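假花这件事，我投降了

先交代一下背景：我以前是很看不上假花的。小时候家里电视机上常年摆着一把塑料花，落满灰，擦也擦不干净，颜色红得发紫，我妈当宝贝，我路过都绕着走。所以上个月 Precious Hlongwane 在群里说她把家里的鲜花订阅停了，全部换成仿真花，我第一个跳出来反对，打了好长一段话，说花就是要会谢才有意思，巴拉巴拉。她回了我一个表情包，然后发来她家饭桌的照片。我盯着看了半天，没认出来是假的。

好吧。于是就有了这一期。

起因其实还有一个，就是钱。我翻了一下账单，前阵子每周在楼下花店买一把，每把都不贵，加起来一年能到 2,000 块往上，夏天尤其心疼，七月份的花放在我那个朝西的客厅里，撑死 3 天，第二天晚上水就开始有味道了。我又是个懒人，换水剪根这种事，头一个礼拜兴致勃勃，第二个礼拜就开始装没看见。最后那把洋桔梗是怎么没的我就不细说了，总之瓶子刷了两遍。

这次的仿真花是在 Brerska 买的，一家很小的店，老板叫 Irfan Teoh，讲话慢吞吞的，但是一说到花枝的弯度就停不下来。我本来想挑一束现成的，他说别，买单枝，自己回家配，配坏了再来换。我就傻乎乎地站在那儿一枝一枝抽，抽了快一个钟头，结账的时候手里抱了一大捧，像刚从颁奖典礼上下来。花枝加一起花了 900，比预算超了不少（预算是我自己定的，所以超了也没有人骂我）。想想这个数平摊到明年后年，心里就舒服多了，大家都是这么骗自己的对吧！

颜色上我有点贪心。一开始只想要粉色系，后来看到一种珊瑚红的大玫瑰，花瓣边缘皱皱的，开得很放肆，忍不住拿了。再后来又看到浅水蓝色的，自然界里好像没怎么见过这种玫瑰，可是既然都买假的了，还管自然界干什么？这个想法一冒出来我就彻底放飞了，顺手又加了几支细细的、带点红的小枝条，混在蓝玫瑰里特别好看，蓝色一下子就没那么冷了。

说说我这两周摸索出来的几件事，想入坑的朋友可以参考。

第一，回家先整形。花枝在袋子里压过，叶子都贴着杆，直直愣愣的，一看就假。把叶子一片片掰开，朝向要乱一点，杆子也弯一弯。大玫瑰我会让它稍微低头，真的玫瑰开大了脖子也是软的。花苞反过来，让它站得高高的，从一堆开好的花里探出去，整把花就有了高低。

第二，花瓣可以用吹风机。开低档，隔远一点吹，一边吹一边用手指往外翻。千万不要开热风贴着吹，我有一朵就这么被我吹卷了边，现在被我塞在最后面，当背景。

第三，瓶子比花重要。这句是 Irfan 说的，我当时觉得他在推销瓶子，回来试了才服气。假花插在大口直筒瓶里会往四面倒，像拖把。换成口小一点、带棱的玻璃瓶，几枝就能立住。透明瓶有个麻烦，真花泡在水里杆子好看，假花的杆子露出来就穿帮，所以有颜色的玻璃很占便宜，浅黄、灰调、紫色都行，杆子隐隐约约的，谁也看不清。

我的瓶子是东拼西凑来的。有几个是搬家时翻出来的，有一个是在 Stutaneo 二手市集上淘的，200 块，砍价没砍下来。摊主特别淡定，说你不买后面有人买，我回头一看后面还真站着个阿姨，马上付钱。

上周六下午我把所有东西摊在桌上，从头配了一遍。配花最难的是停手，每次都觉得再加一枝就完美了，加完又觉得挤，抽出来又觉得空。我的办法是先把一边配满，剩下的花枝先躺在旁边，去倒杯水，回来再看。隔十分钟再看，眼睛会诚实很多。

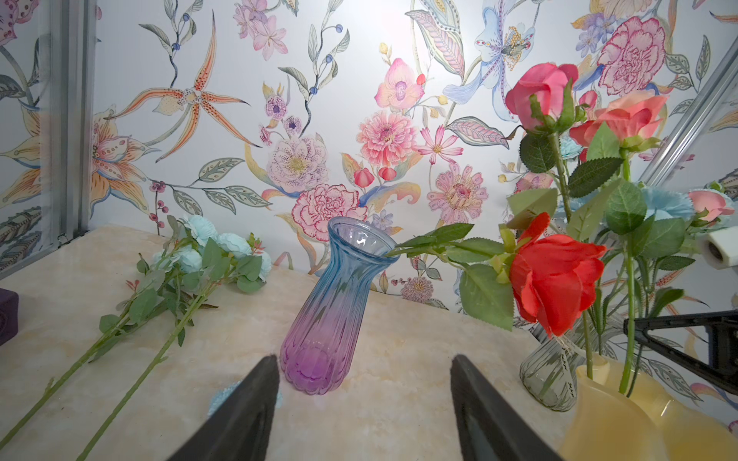

我最喜欢的渐变紫花瓶，蓝玫瑰还躺在旁边排队。

这只瓶子我真的要多夸几句。瓶口一圈是淡蓝的，往下慢慢变成薰衣草紫，到底部就成了很深的紫，瓶身一道一道的竖棱，底边还是波浪形的。单放着就够好看，弄得我一直舍不得往里插东西。试过珊瑚红那枝，太抢；试过粉色，甜过头了。我现在倾向于只放蓝玫瑰，三两枝，叶子留着，让蓝色接着瓶口那一圈往上走。Precious 不同意，她觉得应该反着来，插一枝最艳的，我们俩为这个在语音里吵了好久，她老公中途进来问是不是出什么事了。

小口的细瓶我会留给单枝。一枝花苞，带两片叶子，放床头或者洗手台都合适。我朋友 Kerslake 那边的小旅馆就是每个房间放一枝，我住过一次，印象很深，回来一直想学。

打理方面暂时没什么可抱怨的，灰尘用软毛刷扫一扫就好，化妆刷退役下来的那种最顺手。有读者上次留言问能不能直接水洗，我问过店里，说布面的最好别泡，有些颜色会掉，用湿布轻轻按就可以了。还有别放在大太阳底下，蓝色系褪得最快，我那个西晒客厅的窗台就这样出局了，现在花都在饭桌这一头。

至于真花，我也没有完全戒掉。路过花店看到当季的还是会买一小把，只是心态轻松了，谢了就谢了，家里还有一桌不会谢的撑着场面。我妈上礼拜来吃饭，凑近了摸了摸叶子，说，哟，你不是最讨厌这个吗。我给她夹了块鱼。

下一期想写写桌布，我在 Onenside 看中一块格子的，还在犹豫尺寸。家里有配得好看的假花，欢迎直接回信发照片给我，瓶子的照片也要！特别是瓶子！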